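How to wipe down and re-seal a white laminate bench

By Vsevolod Tkachenko 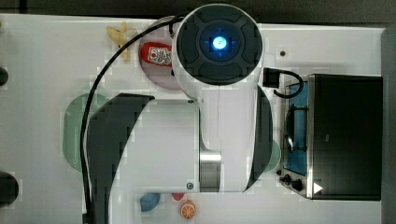
White bench tops show everything: tea rings, pen, the grey film that builds up where forearms rest. Most of it comes off in an afternoon. The edges take longer, and they are the part worth doing properly, as water gets in there and swells the board.

34 shares

What you need

Dish soap, bicarb soda, methylated spirits, two microfibre cloths, an old toothbrush, a plastic scraper, masking tape and a tube of neutral-cure silicone in white. I used the Skesix one, 80 mL, and had plenty left over. Don't use cream cleanser on a gloss finish. It leaves fine scratches that hold dirt.

Cleaning

Clear the bench and vacuum the crumbs out of the back join first, or you'll turn them into paste. Wash the whole surface with warm water and a small squirt of soap, then wipe again with a clean damp cloth.

For tea and coffee marks, mix bicarb with enough water to make a thick paste. Spread it on, leave it for 11 minutes and wipe off without scrubbing. A second go usually shifts what the first one doesn't. Turmeric may need three or four, and will fade further if the bench gets sun.

Biro and marker come off with metho on a cloth. Open a window and turn off the stove and any pilot light before you start. Dab, turn the cloth to a clean patch, dab again.

Sealing the back join

Lift the old silicone with the plastic scraper. Metal blades chip laminate. Scrub the gap with the toothbrush, wipe it out with metho and let it dry overnight. In November mine was dry by breakfast, but in a cold kitchen give it a full day.

Run tape along the wall and along the bench, leaving a 5 mm gap between the strips. Cut the nozzle on an angle, a bit smaller than you think. Pull the bead along in one pass, smooth it with a wet finger and peel the tape straight away, while the silicone is still soft. Keep water off it for 24 hours.

Loose edging

If the edge strip has lifted, work contact adhesive in behind it with a matchstick, wait until it goes tacky, then press and tape it down. Swollen board won't go flat again. You can sand it back and fit a wider strip, though the join will show.

19 comments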